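Section 4: Running the grocery sorting trials

The steps below cover one full block of trials on the two-arm station. They assume you have finished Section 3 (levelling, joint zero and camera check) and that the Prilano control software is open on the station computer. If you are repeating the Nultton baseline, use the settings in Appendix B in place of those in step 4.

4.1 What the trials measure

The method under test, called Ison throughout this manual, learns to pick and move goods from recorded human control of the arms. It is given both the wrist views and the fixed view. The question is how well it copes when a thin, see-through bag lies over the things it has to find. Film of this kind folds differently every time, and the fixed view alone tells the model little about where a gripper is holding it.

Each block is made up of 30 trials under one condition. There are 3 conditions:

Covered - the film bag starts over the produce basket.
Open - no film bag is used.
Mixed - the control software picks covered or open before each trial.
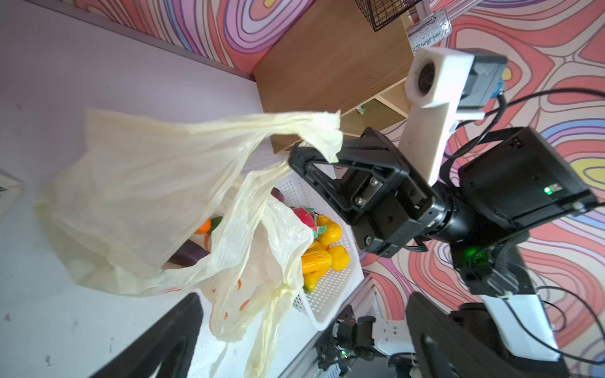

Dardo Mansilla's first runs used the covered condition only. The model trained on them tended to reach for film even when none was there, and the mixed condition was added in January for that reason. Keep the order of conditions given on your run sheet. Do not swap blocks to save time.

4.2 Before you start

1. Check that both emergency stops are released and within reach.

2. Send both arms to the rest pose. Wait for the "ready" message for each arm.

3. Look along the cables from wrist to base. They must be able to move freely through the whole reach of the arm.

4. Set the grip force to 18 on the left and right gripper pages. Higher values tear the film.

5. Load the scene list for your condition. The full list holds 647 scenes, and the software will only offer those that match.

CAUTION: Keep hands and sleeves off the table whenever an arm is powered. Pausing a trial does not cut power to the motors.

4.3 Setting out the scene

6. Place the basket and any other goods as shown in the layout window. Small differences in angle do not matter and are useful for training.

7. For covered trials, shake the film bag out before laying it down. Do not smooth it flat.

8. Leave the patterned walls as they are. They are part of the test, and changing them part way through a block makes the results useless.

9. Step back behind the floor line and press Confirm scene.

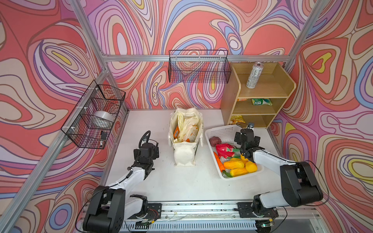
Figure 4.2. Two-arm station with tote bag and produce basket on the table.

Note: The wire baskets and the shelf are fixed parts of the layout. What sits in them may change between blocks but should stay put within a block.

4.4 Running a trial

10. Press Start. The run clock begins when either arm leaves the rest pose.

11. Watch the grippers and keep one hand near the stop. Do not help the robot, even if an item is about to roll away.

12. When the run ends, choose one result: Complete, Partial or Failed. Use Partial if at least one item reached its target.

13. If film was torn at any point, tick Film damage and fit a new bag before the next trial.

14. Press Save, then Next scene.

A trial stopped by hand counts as Failed unless the cause was outside the robot, such as a lost network link. In that case choose Void and repeat the scene.

4.5 Reading the results

The block report gives the success rate for each condition and the mean time to first grasp. Compare covered with open first. If the gap is wide, look at the wrist recordings before changing any settings - in the Acuña trials most of the failed covered runs came from a grasp that closed on two layers of film.

Send block reports to Hortensia Salinas with the run sheet attached. Reports without a run sheet cannot be added to the results table.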